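The Lurnby Coat
by Kerubo Temba 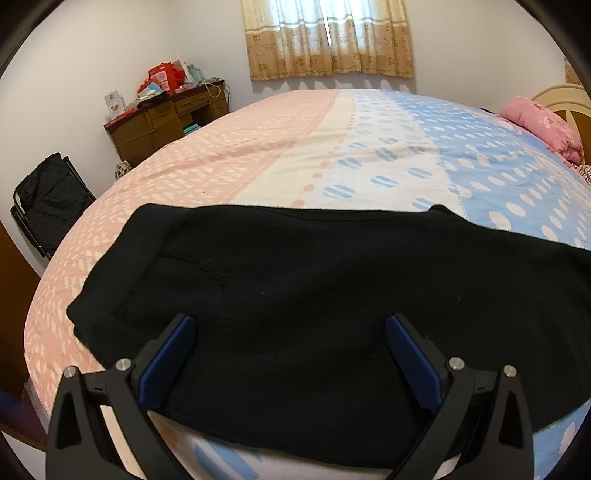 Black cloth, laid flat on the bed.

My aunt Testa left me two things, a coat and a debt of 200 pounds at the butcher's in Lurnby. I paid the butcher first. He was very decent about it and threw in some sausages.

The coat was harder. It smelled of her kitchen – onions, matches, that green soap – and I couldn't put it on without feeling I ought to be cross with somebody. So I took the 9 o'clock bus to Trurnance, where my cousin Erko lives, and told him he could have it.

"She hated me," he said.

"She hated everyone, Erko. Try it on."

Well, it fitted him! He stood at the hall mirror turning this way and that (he's vain, always has been), and then he put his hand in the pocket and went quiet. Two bus tickets, Lurnby to Trurnance, never used. April, three years back, the week his little girl was born.

"Two," he said. "Who was the other one for?"

I knew, of course. She'd rung me that week and I'd said I was busy. I had a dentist's appointment, I think, or I'd told her I had.

"No idea," I said, and asked if he had a pan for the sausages.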